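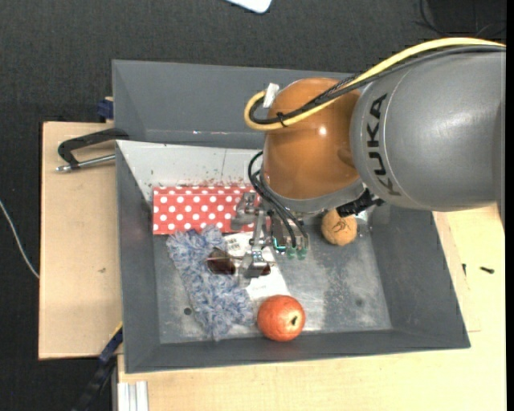 Grekimby 物品管理班(Dresum 2階)

README:混載トレイ用品セット Skastenine

このファイルは、Skastenine セットの中身と扱い方をまとめたものです。品物の一覧表は同じフォルダの items.csv にあります。

内容
登録品は243点。台所まわりの小物、掃除用の布、紙類、果物など、家の中で一つの場所に混ざりがちなものを集めています。箱入りの新品より、使いかけや汚れのあるものを優先しました。写真のトレイには、赤地に白の水玉の布、青と白の毛足のあるモップ状の布、印字のある白い紙、橙赤色のりんごなどが入っています。

分類
cloth:布全般。薄手と起毛は pile 列で区別
paper:紙。印字の有無を printed 列に記入
food:果物と野菜
clear:透明、半透明のもの。色つきも含む
misc:上のどれにも入らないもの

こげ茶色でつやのある半透明の品は、素材が確認できるまで clear に置き、material 列は空欄とします。推測で「びん」「プラスチック」と書かないこと。

トレイ
灰色の金属製で浅く、側面が傾斜しています。木の天板の上に置いて使います。底の擦り傷はそのままで構いません。黒っぽい粒やほこりは毎月の点検で掃き出しますが、水拭きはしません。底の小さな丸い穴はふさがないでください。

並べ方
布は広げて入れても、丸めて入れてもよい。重なりは直さない。紙は布の下に入ってもかまいませんが、折り目をつけた場合は notes 列に残します。りんごは傷んだら交換し、品番は引き継ぎます。

記録
1回の記録につき1行。配置を変えたら新しい行にします。1ファイルは200行までで、超えたら連番を増やしてください。列の順序は変えないでください。Mersha の集計表が列の位置で読み込んでいます。

洗濯と保管
起毛の布は30回使ったら洗います。洗剤は少なめ、柔軟剤は不可。水玉の布は色移りするので別洗いです。乾いたものから棚の下段へ戻し、品番の札を上に向けておきます。果物は棚に入れず、冷蔵庫の専用かごへ。

既知の問題
・misc に、本来 clear に入るべき品が20点残っています。1月の版で直す予定です。
・白い紙は印字が薄く、品番との照合に時間がかかります。
・food の重さは購入時の値で、その後は量り直していません。

担当
品物の追加と廃棄:Hagos Zeleke
items.csv の修正:Donal Cullinane
布の貸し出しは、棚の横のノートに品番と返却予定を書いてから持ち出してください。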